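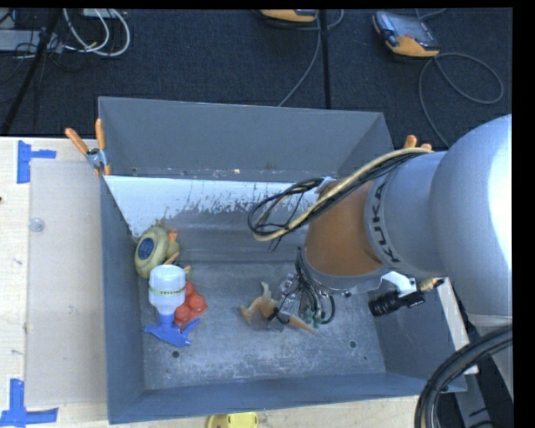
Is teleoperated teaching worth the trouble for bin picking? Our integrator, Mellent, wants us to record 1,000 demonstrations by remote control before they train anything. They keep saying the arm will "pick up the feel" of it. I have my doubts. With a spray bottle lying next to a lumpy red thing and a rounded yellow-green thing, all bunched up on one side of a metal bin, I could write a grasp routine for that layout myself. Am I missing something?

Iestyn Ellis
You can write it for that layout, sure. Then somebody tosses the bottle in the other way around. We did 651 demos on a similar job and the first 13 were garbage because the operator was still learning the controls. Throw yours out too. I'd ask Mellent what success rate they promise on objects they didn't train on, and get it in writing.

Kelmendi
just guide it by hand, way quicker

Wallivside
Hand guiding puts your arms in the camera view, so watch out for that. I'd try 2 operators on a small batch first and see if they even grab things the same way. Ours didn't.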